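Sorting the Snack Table: Why Some Food Dries Up and Some Stays Juicy

Look at any table with snacks on it and you will find food at many different stages. Some of it was picked from a tree and has hardly changed. Some of it was picked, dried and wrinkled on purpose. Some of it was mixed and baked in an oven. A good way to learn about food is to sort it into these groups.

Start with one piece of citrus fruit, because it is easy to find and easy to hold.

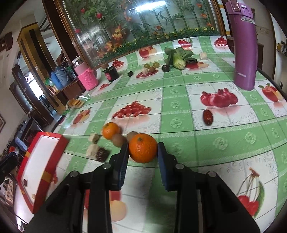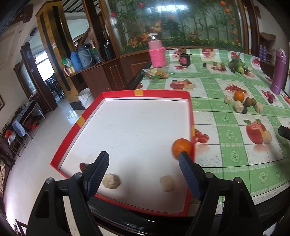 An orange and a mandarin are both citrus fruits. A mandarin is usually smaller, and its peel comes off more easily. Both have a thick skin with tiny dimples in it. Each dimple sits over a little pocket of oil. If you bend a piece of peel in half and squeeze it, the pockets burst and a fine spray comes out. That spray is what makes your fingers smell for the rest of the afternoon. Don't do it near your eyes, because it stings.

Turn the fruit until you find a small round scar. The fruit hung from its tree by a stem, and the scar is where the stem was joined on. Water and sugar went in through that one spot the whole time the fruit was growing.

What the peel is for

The inside of an orange is mostly water. Water likes to escape into the air, and peel slows it down. The colored outer layer is a little waxy. The white layer under it is called the pith, and it is soft like a cushion.

You can test this at home. Ask an adult for two mandarins. Peel one and leave the other alone. Put both on a plate and look at them again at breakfast the next day. The peeled one will have a dry, papery skin on each piece. The other one will look the same as it did before. Throw the peeled one in the compost when you are finished with it.

Wrinkled on purpose

A jujube is a small fruit that grows on a tree. It is also called a red date, although the dates that grow on palm trees are a different fruit. A fresh jujube is smooth and crisp, a bit like a tiny apple. A dried one is dark red and wrinkled all over.

The wrinkles come from shrinking. When the fruit dries, the water leaves but the skin stays. Now there is too much skin for what is inside, so it folds. Grapes do the same thing when they turn into raisins.

Dried fruit tastes sweeter than fresh fruit. The sugar did not go anywhere when the water left, so there is more sugar in every bite. Dried fruit also keeps much longer. The tiny living things that spoil food need water, and there is not much left for them. Jujubes have a hard, pointed pit in the middle, so bite slowly.

Baked food

Bread and pastry don't grow on anything. They start as flour, which is ground-up grain, and someone has to mix it and bake it. Break a piece of bread and look at the inside. The holes were bubbles of gas, and the oven made the dough set hard around them.

Bread goes stale if it is left out. A wrapper helps, since it keeps the air off. Crackers have the opposite trouble. They are so dry that they pull water out of the air and go soft, so they need a wrapper too -- a closed one.

Leaves and stalks

Bok choy is a kind of cabbage. The pale part at the bottom is crunchy and the dark part at the top is leafy. Leaves are thin and have no peel, so they lose water fast and go limp. A limp leaf can often be saved. Put it in a bowl of cold water for 15 minutes and it may stand up again. A jujube in water will swell a little as well, but it will never be crisp like a fresh one.

Try sorting your own

1. Collect some foods from the kitchen. Ask first.
2. Wash your hands.
3. Make one pile for fresh food, one for dried food and one for baked food.
4. Pick up each thing and notice how heavy it feels for its size. Fresh fruit feels heavy because of the water in it.
5. If something doesn't fit, start a new pile and give it a name.

Jam is a hard one. Pickles are hard too. Write down what you decided and see if someone else at home sorts them the same way.

Words to know

Citrus: the family of fruits that includes oranges, mandarins, lemons and limes.
Pith: the soft white layer between the peel and the fruit.
Stale: old and dried out, or no longer crisp.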